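ok so thread on the sourdough thing bc three of you have messaged me and I'm not typing it out again

this is for people who can't get yeast. I can't either. Enesholm has been out since the long weekend, Schwerdtfeger had sachets at the counter but one per customer and gone before I'd parked

start: flour and water, equal weights. any flour but wholemeal or rye gets going quicker. I used the Pomuneck rye, the one in the brown bag. stir, lid on loosely, leave on the bench

next day you tip out most of it and feed what's left. same again the day after. yes it feels wasteful with flour the price it is. keep the discard in the fridge for pikelets

day 2 mine went mad, bubbles everywhere, smelled like feet. then it died. flat as. this is normal, keep going. mine sulked till day 9

water. tap's fine. if yours stinks of chlorine let it sit out overnight in whatever's clean, a jug, a kids cup, doesn't matter 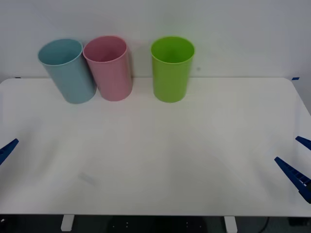
Elīna Adomaitis reckons I'm wrong about the water and that boiling it and letting it cool does the job quicker, she's been doing it that way for years and her loaves are better than mine so. do that if you like

Temperature matters way more anyway. my kitchen is freezing in the mornings, I had it in the oven with just the light on. PUT A NOTE ON THE OVEN. I preheated over the top of one jar and that was that, goodbye Gary

right, the actual loaf. 500 g bakers flour, 100 g starter, 10 g salt, water to 70 percent so 350 g. if you're new go a bit less, wet dough is horrible to handle

mix, rest half an hour, salt in, then fold it over itself every 30 min or so for a couple of hours. leave till it's puffy. could be 5 hours could be 10 in this weather

shape, tea towel with heaps of rice flour, fridge overnite. bake in a lidded pot, hot as your oven goes, lid off for the last bit. mine took 33 minutes with the lid on, probably too long, oven is old

don't have a cast iron pot? my Zundale casserole survived, lid knob didn't

and wait till it's cool before you cut it. I never do

someone asked about gluten free, no idea sorry, haven't tried

will post the pikelet one tomorow if I find the bit of paper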